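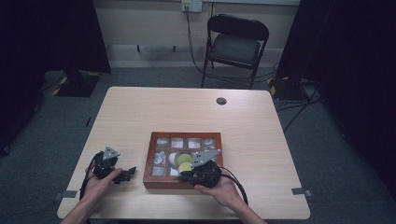 Small Parts Tips From the Demo Bench

Handheld grippers are the best thing to happen to our bench in ages, and they have changed how I set up a divided tray at home too. For anyone new to the method: a person holds one gripper in each hand and does the chore, and the recordings are used to teach a robot arm the same chore. At Illthorpe we did 179 demos of tray sorting this way in February, and the policy trained on them finished 111 of its test runs. I was thrilled!

A few things we picked up, most of them good for a button box or a screw drawer as well.

Line the compartments with something pale. Dark pieces show up fast and they don't slide around when the tray gets bumped.

Crumpled or wrapped things are easier to lift than flat ones. If you have to pick up something flat, scrunch it a little first or stand it on edge against the divider.

Mark where the table goes. Gray tape on the carpet by the front corners works fine, and you can put everything back after vacuuming without measuring.

Come straight down into a compartment. Going in at a slant catches the rim, and on a light tray that drags the whole thing sideways. Ebuka Omoregie showed me this on a Sunday and my misses dropped right away.

Let the cable hang with some slack before you start. A tight cable pulls your wrist and you'll blame the gripper.

Put one bright piece in with the white ones - it gives your eye a place to start.

Stop after 64 picks and shake out your hands. I tried going to 1000 over a weekend and the last batch was so sloppy we threw it out.

Next up is the Gillholm drawer set, which has deeper cells. If you have a trick for deep cells, please send it in!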